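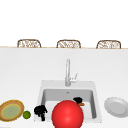 24/08/2023 – sink task, simulated kitchen

Carried on with the clearing-up job in the Tavetti kitchen. Same layout as in March: white counter, one sink, tall tap with the lever on the right, three woven chairs on the far side. Hjalti wants to know whether we can say yet that a pair of arms could do someone's washing-up. My answer is still no, but I can now say which parts are the trouble.

Reset the object positions before lunch and left the physics alone. Step limit is 2,341, up from 1,735, as the old limit was ending runs while the arms were still sorting themselves out over the basin.

Picking up is the better half. Small round things suit these fingers, and the lime gives a decent grip if the approach is from above and slightly to one side.

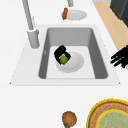 Plates are worse. Flat on the bottom of the basin there is very little rim to get under, and the walls limit how far the wrist can tip. Armindo thinks we should slide the plate to the wall first and lift it against that – people do much the same with wet hands. I'll try it with the Vasylenko controller before touching the gripper model.

Food left on a plate is a separate question. Tip first, or pick it off? We haven't written a rule for it and the policy has no opinion of its own.

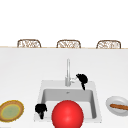
2 min read

The tap lever is next. Closing on it is one thing, moving it the right way without clouting the spout is another. Both arms near the sink also means each has to keep clear of the other, and at present the planner deals with that by making one wait. Safe but slow. A person would have finished and dried up.

Note for Hjalti: no water in any of this. Whatever score we report is for moving things in and out of a dry sink, so please don't put "washing" in the Geltcombe summary.

To do:
Plate slide, 200 runs, fixed start
Lever on its own, left arm parked
Ask Armindo for his contact settings
Rename the March logs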